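Subject: Re: [galtar-users] right wrist cable catches when the arm reaches low

Hello all,

On 14/11/2022 a member from the Zirnville group wrote:

> We have the same hands on our machine since February. When the right
> arm goes down to a low shelf, the cable behind the wrist makes a big
> loop and it catches on things. How long do you leave the loop? And do
> you keep the robot on the mains lead or on the battery for this work?

I answer first the cable. We had this trouble too, and I changed the routing 2 times before I was content. The cable must have enough length for the wrist to turn fully to both sides, but no more. I turn the wrist by hand to the end, with the power off, and then I fix the cable at the forearm. The first fixing was too near to the hand and after 9 days the outer skin of the cable was damaged. Now I leave 400 mm between the hand connector and the first tie. The loop is still there, and I think it must be there.

For checking I use the slipper task, because the hand has to go in under things and close on a soft strap.
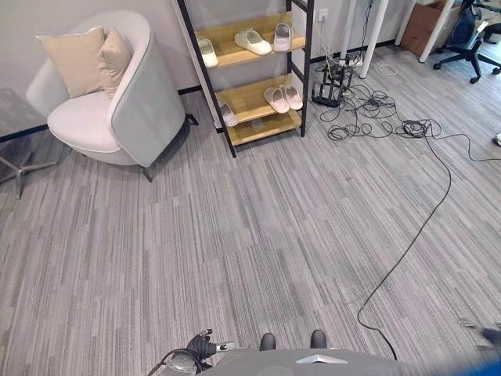
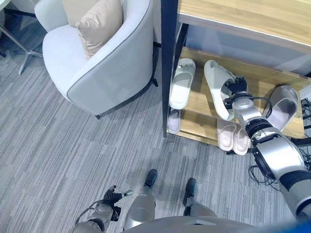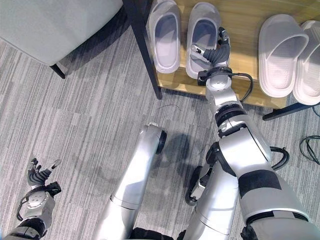

In the second and the third one the right hand is at a slipper, and you can see how the cable stands away from the wrist.

My routine after each change is this. I run the reach slowly, at the lowest speed, and I stand at the side with the stop button. I look only at the cable, not at the fingers. If it touches the shelf I stop and move the tie a little. Then I do the same at normal speed. A full check for us is around 700 grasps, and after it I look again at the connector screws.

About the mains lead: please keep it away from the feet. I lay it in a wide curve on the carpet before I start.

One reply came to me off the list, from Vainio, and I may repeat it. They would not tie the cable to the forearm at all. They put it in a spiral sleeve from the elbow to the wrist and change the sleeve when it gets hard, and they say a tie always makes a sharp point where the cable breaks first. I have not tried the sleeve with this hand. If somebody has, please write which inner diameter you took, the one I have here is too narrow for the plug.

With kind regards,
list member, Mudemar workshop

Recent messages in this list
Finger tips: when to change them
Right wrist cable catches when the arm reaches low
Zero position lost after battery change
Spare connectors, who still has some?
Noise from left elbow joint at slow speed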